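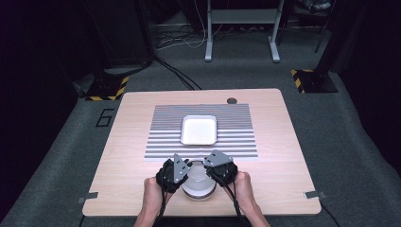 Figure 2.1 Two hand-held grippers at the work table, with a striped mat and a white tray.

Chapter 2
Planning and Recording a Table Task

After working through this chapter you should be able to:
write a task sheet that another team can follow without asking questions
state the start condition and the end condition of a task in terms that can be checked
record a set of demonstrations with a pair of hand-held grippers
decide which recordings to keep and mark the others correctly
explain why two sets with the same number of recordings can differ in value

Terms used in this chapter: demonstration, episode, start condition, end condition, task sheet, session log, discard mark, variation plan.

2.1 The Class Project

The project that runs through the rest of this book is the table-setting project used in the robotics course at Drirkilville. Teams of students record themselves doing short tasks with hand-held grippers. The recordings are then used to train a controller, and the controller is tested on a robot arm in Chapter 5. Teams that finish early may enter their controller in the Flamotden student competition, which uses the same task sheet format with minor changes to the scoring page.

Chapter 1 dealt with the gripper as a mechanism: finger travel, closing force, and the mounting of the camera. None of that is repeated here. It is assumed that your grippers have been assembled and calibrated and that the Dretimance recording program starts without errors on the team computer. If the calibration is from an earlier session, repeat it before going on. A gripper that has been taken apart for any reason must be calibrated again, even if no part was replaced.

An episode is one recording, from the moment the operator starts it to the moment the operator stops it. A demonstration is an episode in which the task was carried out as the task sheet describes. Every demonstration is an episode, but many episodes are not demonstrations. Students tend to use the two words as if they meant the same thing, and the session log becomes hard to read when they do.

2.2 The Task Sheet

A task sheet is a single page. It names the objects, gives the start condition, lists the steps in order, and gives the end condition. It also says which hand does what. It does not describe how fast to move or how to hold the elbows.

The start condition is the state of the table before the episode begins. "Mat on table, dish on mat" is a poor start condition. It permits the mat to hang over the edge and the dish to be upside down. A usable version reads as follows:

The mat lies flat with all four corners on the tabletop. The dish stands upright and entirely on the mat. No other object is within reach of the grippers unless the sheet lists it. Both grippers are open.

The end condition is written in the same manner. It must be possible for a person who did not see the episode to look at the table afterward and say whether the condition is met. Words such as "neatly," "centered," and "properly" fail this test. If an object has to be centered, give the permitted distance from the center and say how it is measured.

Steps are written one action to a line. An action is a movement that ends with a gripper opening, closing, or coming to rest. The line "Pick up the dish and turn it" contains two actions at least, and most operators would perform it in more than one way. Separate it into its parts and state which gripper is to hold the rim. 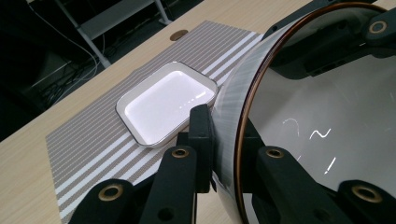 Rigid dishes with a low rim need particular care in the wording. The fingers can take such a dish by the rim, with one finger inside and one outside, or they can close across a corner. The two grasps look similar to the person doing them and quite different to a camera on the gripper. A set that mixes them without a plan gives the controller two answers to one question. Choose one grasp for the task sheet. If the team wants both, write two sheets and record two sets.

Glossy surfaces raise a related point. Overhead lamps produce bright spots on white glaze and on clear plastic, and these spots move when the gripper moves. They do no harm in themselves. They become a problem when every episode is recorded with the dish in one place, for the controller may then come to rely on the pattern of highlights and ignore the outline of the dish. The variation plan in Section 2.4 is the remedy.

2.3 Recording an Episode

The procedure below is for a team with one operator and one recorder. The operator holds both grippers. The recorder runs the program, keeps the session log, and resets the table.

Step 1. The recorder sets the table to the start condition and reads the condition aloud from the sheet.
Step 2. The operator confirms it and holds both grippers open above the near edge of the table.
Step 3. The recorder starts the episode and says "go."
Step 4. The operator carries out the listed actions in order, then returns the grippers to the near edge and says "done."
Step 5. The recorder stops the episode, checks the end condition, and writes the result in the log.

The program samples both grippers at 20 frames per second. A pause of one second therefore adds 20 frames in which nothing changes. A few such pauses are harmless. Long ones at the beginning of every episode teach the controller to wait, and teams have lost a good deal of time in Chapter 5 looking for a fault in the arm when the fault was in the recordings. Start moving when the word is given. Stop the episode when the last action is over.

Cables should be routed behind the forearm and checked before each set. A cable that catches on the edge of the table changes the motion of the wrist, and the change is seldom noticed by the operator. If it is noticed, the episode receives a discard mark.

A discard mark is an entry in the log. It does not delete anything. Discarded episodes stay on disk with the rest until the end of the course, and the reason for the mark is written in full words. "Bad" is not a reason. "Left gripper released the dish before the mat was flat" is a reason.

Do not repair an episode while it is running. If an object is dropped or knocked out of place, say so, stop, and reset. The exception is a task sheet that lists recovery as one of its actions. Recovery is treated in Chapter 4.

2.4 The Variation Plan

The course requires 50 demonstrations for each task. The number is a minimum for grading and has no deeper meaning. What the set contains matters more than its size.

A variation plan is a table with one row for each demonstration. The columns are the things that are allowed to change: position of the mat, angle of the mat, position of the dish on the mat, angle of the dish, and starting height of the grippers. The plan is filled in before recording begins. Operators who vary the layout as they go return to the same few layouts, usually those that suit the dominant hand.

The angle of the mat deserves its own column even when the task concerns only the dish. Stripes give a strong visual direction. If the stripes always run parallel to the table edge, the controller may use them to judge the direction of the hand, and it will fail on the first day the mat is turned.

The positions should also include some in which the dish is far from the grippers and only partly in view of the wrist camera at the start. Such rows are slow to record. They are also the rows most often missing from sets that perform poorly. 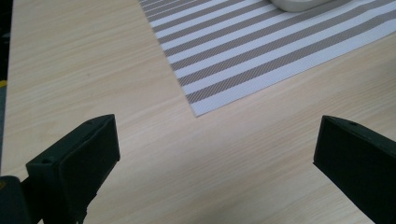

One student in the October group objected that planning every row took longer than recording the set, and that her team had spent a full session on a table of angles without switching on a gripper. She asked whether the rows could be drawn at random. They can. The Mollah worksheet supplied with the course will generate a plan from the limits you enter, and a random plan is accepted for grading. Read it before use. Random rows may place the dish partly off the mat, which violates the start condition in Section 2.2, and these rows have to be replaced by hand.

The class archive held 2638 episodes when this edition was prepared. It includes discarded episodes with their reasons, and each team should read through the discard column for at least one earlier task before writing its own sheet. Most of the reasons recur.

2.5 Dividing the Work

The operator and the recorder exchange places at fixed points in the plan. A set recorded by a single operator is easier to learn from and less useful on a new table. A set in which the operator changes at every episode takes longer to record, because each person needs a few attempts to settle. Changing at the end of each block of rows is a workable compromise. Write the operator's initials in the log for every episode, including discarded ones.

Both members sign the task sheet before the first episode. After that the sheet is not altered. If a step proves impossible to perform as written, the team closes the set, writes a new sheet with a new number, and starts again from the first row.

Exercise 2.1
Write the start condition and end condition for moving a shallow dish from one end of a mat to the other. Exchange sheets with another team and set the table from theirs. Report any layout that meets their wording and was clearly not intended.

Exercise 2.2
Record a short trial set of the task in Exercise 2.1 with no variation plan. Mark the position of the dish at the start of each episode on squared paper. Then generate a plan with the worksheet, mark its positions on the same paper, and compare the areas covered.

Section 2.6 takes up the session log and the naming of files.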